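How to Read a Commercial Land Listing Before You Call the Agent

If you've been daydreaming about buying a bit of land for a shop, a workshop or a small office building, welcome! It took me ages to get comfortable with these listings (I must have read the one for the Flulleck Road lots a dozen times before I understood what was on offer), so pour yourself a coffee and let's go through it slowly.

Step 1: Find the zoning, then look it up yourself

The listing will give you a code, and it's tempting to take the agent's summary and carry on. Pull up the municipal bylaw instead and read the permitted uses from top to bottom. One parcel I looked at near Palumbo was advertised as "flexible commercial," and the bylaw allowed retail on the ground floor and very little else.

While you're there, check the setbacks. A 30 metre setback from a creek can swallow a surprising amount of a narrow lot, and you'll want to sketch it on paper before you fall in love with the place.
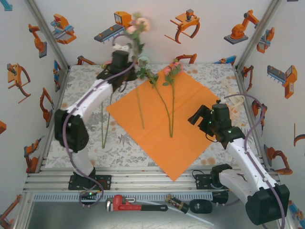

Step 2: Work out the buildable area

Gross area and buildable area are two different numbers, and the listing nearly always leads with the bigger one. My favourite parcel was listed at 3,601 square metres. Once I'd taken off the setbacks and a drainage easement, I had 2,229 left to build on, and parking still had to come out of that!

Step 3: Ask about servicing

"Services at lot line" means you're paying to bring water and sewer the rest of the way in. Get 2 quotes, and ask the municipality about development charges while you're at it.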